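Shorter forms, fewer fields

2020-06-26

I spent most of this month on the booking form for Ilico, the ferry operator out of Ellport. The old form asked for everything on one long page, and on a phone you had to scroll past the passenger details to find out whether there was even a sailing that day.

The new version has two steps. First you pick the date and the crossing, then you fill in names. We cut the required fields to 6. Title, fax number and "how did you hear about us" are gone. Phone number is optional unless you bring a car.

The part that took longest was the error messages. The form library we use, Skandent, shows them all at the top by default, and in testing people fixed the first one and missed the rest. I moved each message under its own field and left a short note at the top saying something needs attention.

The site gets roughly 3000 visits a week in summer, so we should have usable numbers by the end of July. I'd like to see fewer people leaving at the date picker, which I still don't love.

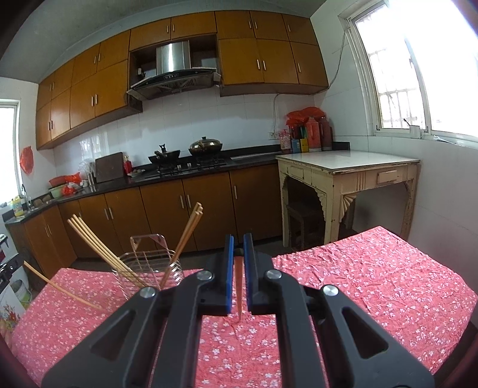

A reader, Nikolaidis, wrote in after my last post to say that two steps is one too many for a foot passenger, and that the form should remember the last crossing you booked. I agree with the second half. It needs a cookie and a line in the privacy notice, and I've put it on the list for the next round.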